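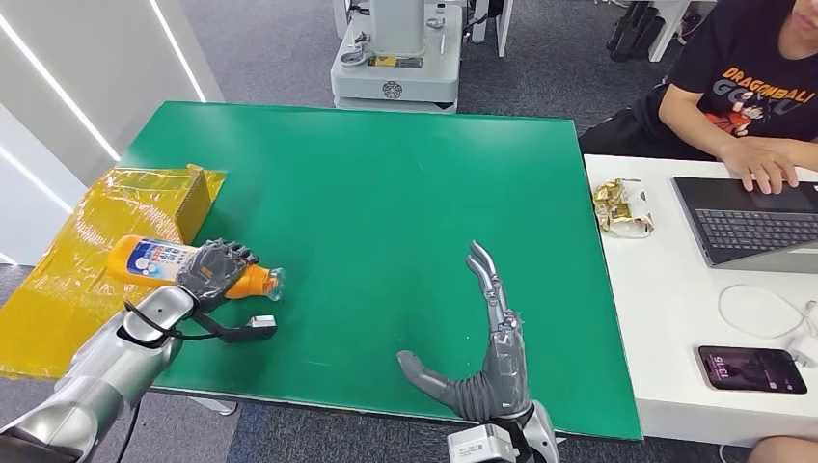
Bottle slips when the demo is replayed

We are teaching a two-handed robot by remote control to pick up a plastic bottle and put it in a box. I have 17 demos. On replay the fingers close too early. Record more, or fix these?

Sibusiso Nkosi
Oct 4, 2025

Slow down near the grasp and hold still for a moment before closing.

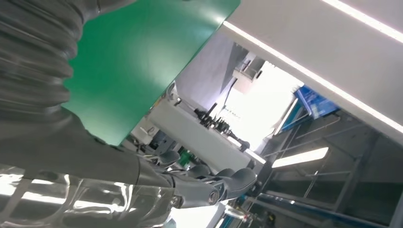
Then trim the pauses at the start of each demo - ours were far too long.

Pieter Maluleke

More demos. We did 400.

Norkow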